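Hiltska 公布 Temis 双臂工作单元的布置与维护规程

Gernerik,9/21/22

Hiltska 今日公布 Temis 双臂工作单元的布置与维护规程。该单元安装在 Hiltska 位于 Gernerik 的试验车间,用于小型圆形电路板及配套线束的取放与对接作业。规程由 Hiltska 与负责夹爪维护的服务商 Zanetti 共同编写,涵盖台面布置、夹爪校准、线缆检查、容器更换和故障后的恢复步骤,自9月起在该单元执行。

Temis 单元由两条机械臂和一张拼接式白色工作台组成。两臂从工作台远侧的左右两角伸入,各带一套黑色夹爪,夹爪旁装有小型模块,线缆沿腕部外侧走线。台面中央放置矩形不锈钢盘,盘底铺白纸,工件放在纸上。不锈钢盘两侧各有两只黄色塑料托盘,靠远侧的托盘存放连接器和散线,靠近侧的托盘在作业开始前清空。

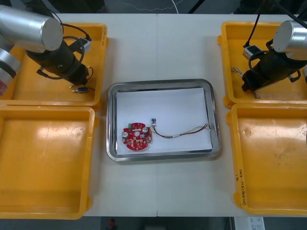 Temis 单元的台面布置。中央不锈钢盘内为圆形红色电路板和线束,左右各两只黄色塑料托盘。

一、台面布置

规程以两块台板之间的接缝为基准线。布置时先放不锈钢盘,使其长边与工作台前缘平行,再由内向外放置黄色托盘。托盘外缘不设固定夹具,位置由操作人员按台面坐标图核对,允许偏差为3毫米。超出允许偏差时,应移动托盘,不得修改程序中的取放点。

托盘边缘的手写标记用于区分批次和规格,清洁时应保留。标记磨损至无法辨认的,由当班人员用黑色记号笔在原处重写,并在点检表中登记。旧标记未擦净之前不得叠写新标记。

盘底白纸为消耗品。纸面出现折痕、翘边或油污时应更换。换纸前先将电路板和线束移至防静电垫,换纸后检查四边是否平贴。纸张应小于盘底内尺寸,不得压在盘沿上。

二、夹爪与腕部校准

夹爪校准在两种情况下进行:每次更换指尖之后,以及累计运行30小时之后。校准前两臂退至待机位,单元切换至手动低速模式,操作人员确认急停按钮有效。左臂和右臂依次校准,一臂动作时另一臂保持制动。

校准步骤如下。

将夹爪张开至最大行程,检查两指指尖是否等高,内侧接触面有无脱胶、缺口或异物。

用无尘布蘸异丙醇擦拭指尖内侧,待完全挥发后再闭合。

以低力矩闭合夹爪,记录零点读数,重复操作并比较读数。读数漂移超出工艺卡限值的,停止校准,由 Zanetti 检查传动部分。

将腕部移至空的黄色容器上方,读取腕部相机画面,核对两指在画面中的位置是否对称。

腕部相机的曝光在这一步同时调整。黄色塑料表面光滑,顶部照明会在底面和边缘形成高亮反光,细小零件落在反光区内时轮廓容易丢失。

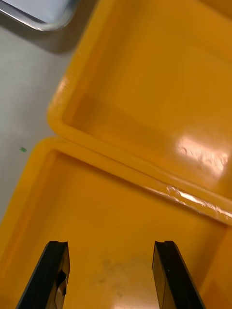 调整时应先改变照明角度,再降低曝光值。只降低曝光值会使黑色指尖与容器阴影难以区分,影响指尖位置的复核。容器底面的灰色污渍和细划痕也会被识别程序误判为线头,因此规程要求每班开始前擦拭容器内底,并采集一张空容器画面作为当班基准。更换容器、移动灯具或重新安装相机之后,原基准作废,须重新采集。

三、线缆检查

腕部线缆在夹爪外侧留有弧形余量,供末端关节旋转使用。余量过小会在极限姿态下拉扯接头,余量过大则可能刮碰托盘边缘。检查时将腕部依次转至两个方向的软限位,观察线缆最低点与托盘上沿之间的间距。间距不得小于30毫米。

线缆外皮出现压痕的,应标记位置并在下一班复查;外皮破损的,立即停机更换。更换后不得直接恢复自动模式,须先以低速空跑一个完整循环。线缆固定点的松紧由 Zanetti 在定期维护时统一检查,操作人员不自行增加扎带。

四、工件放置与对接前确认

电路板放在不锈钢盘左侧区域,线束向右展开。线束各芯线不得压在电路板下方,也不得搭在盘沿上。小型白色连接器附近的导线允许有自然弯曲,但不得打结。两只圆柱形电容高于板面其他多数元件,夹爪下降路径应避开电容顶部,接近点设在板缘。

远侧托盘内的散线较细,容易相互缠绕。规程要求上料时将散线逐根分开,缠绕成团的应取出整理后再放回。连接器以线尾朝外的方式放置,夹取点选在壳体上,不得夹取线尾。
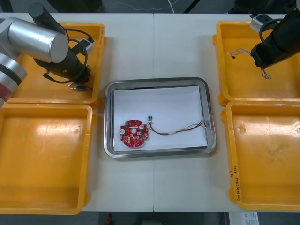
两臂夹爪分别位于左上和右上黄色托盘上方,线束由电路板右侧向盘沿方向展开。

五、故障后的恢复

夹取失败、力矩超限或视觉识别超时均会触发单元停机。停机后先读取报警代码,再进入防护区域。报警未记录之前不得复位。

夹爪内仍有工件的,应由操作人员托住工件后手动张开夹爪,禁止在自动模式下释放。发生碰撞的一侧须重新执行零点检查;另一侧如未报警,只需核对腕部相机基准。工件有无损伤由质检岗位判定,判定前单独存放,不放回黄色托盘。

同一报警在一个班次内重复出现的,单元转入待检状态,并通知 Zanetti。待检期间保留当时的程序版本、照明设置和相机基准,不得覆盖。

六、编写依据与适用范围

规程编写期间,Hiltska 整理了 Temis 单元的近88份点检记录和停机记录,按台面偏移、指尖污染、线缆干涉和识别误判分类,并据此确定检查顺序。各项限值适用于 Gernerik 试验车间的现有配置。更换机械臂型号、夹爪行程或托盘尺寸后,应重新测定,不得直接沿用。

规程文本、点检表和台面坐标图已存放在单元控制柜旁,电子版由 Hiltska 工艺部门管理。纸质版与电子版不一致时,以电子版为准。后续修订将随 Zanetti 的定期维护同步发布。

关于 Hiltska

Hiltska 从事小型电子部件装配设备的集成与工艺验证,在 Gernerik 设有试验车间。

关于 Zanetti

Zanetti 提供夹爪及末端执行部件的校准、维修和备件服务。

媒体联络:Hiltska 新闻办公室,Gernerik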